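4. Levelling your Edetar bench oven

Read this section before you plug anything in. You won't, but we have done our part.

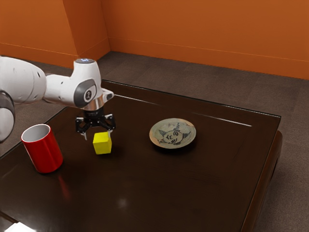
Femke Verhoeven writes that her first loaf came out shaped like a doorstop, and could we please move levelling ahead of the recipes. Done, Femke. It used to be on page 112.

You will need a spirit level, the hex key from the grey bag and a second person who doesn't mind being told "left a bit".

1. Put the oven where it's going to live. Leave 20 cm clear behind it and 70 cm above.

2. Open the door and lay the level across the middle rack, side to side. The top of the oven is slightly domed and will lie to you.

3. Turn the front feet with the hex key. Clockwise raises, anticlockwise lowers.

4. Turn the level front to back and do the rear feet. Everything you fixed in step 3 will now be a little off – go back and fix it again.

5. Close the door. If it swings open on its own, return to step 2 and be nicer to your helper.

Note: Timber benchtops move with the seasons. Check again in September.

Caution: Don't level the oven with folded cardboard, coasters or this manual. The feet get hot and the manual is flammable, including this page.

If a foot won't turn, order part 2872. Don't use pliers.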